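9 August 2022
Puvcombe by-election – turnout model, second pass

Good day on this one! Sumeya got the marked register typed up for the last council election, so we finally have something firmer than doorstep guesses. 3,335 names on the roll for the ward, all matched to polling district now. Lamisi spotted that 12 of them were down twice with different spellings of Joltwood Road. Merged those by hand and kept the old lines in the second tab in case we want to undo it.

Ran the model with the three polling districts kept apart this time. Much better. Lumping them together was hiding the Joltwood end, where people vote early and mostly by post. The town centre boxes behave quite differently – later, lumpier, and far more swayed by who the candidates are.

What I'd love to try next is the order of the ballot paper. Antwi comes first alphabetically and Coltari second, and Llinos is convinced there's a small lift for whoever is on top. I was doubtful, but she dug out more than 101 old ward results from across the county and there might be something in it. Only in the contests with lots of independents, mind.
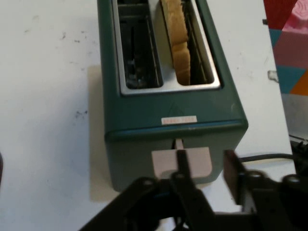

Ekrem wants us to drop the weather term altogether. I think he's right. It barely moves the answer, and it makes the sheet horrible to read. Will take it out tomorrow and rerun, keeping today's version as "pass 2 with rain".

Augustina asked whether any of this carries over to the mayoral vote in October. Some of it should – the postal part certainly – but that's a different ballot and a much bigger patch, so I'd want fresh figures for the outer wards before saying anything out loud.

To do:
Check the 8 proxy votes Sumeya flagged in yellow
Ask the elections office for the postal return dates
Llinos to send her county sheet round to everyone
Rename the columns, I can't read my own headings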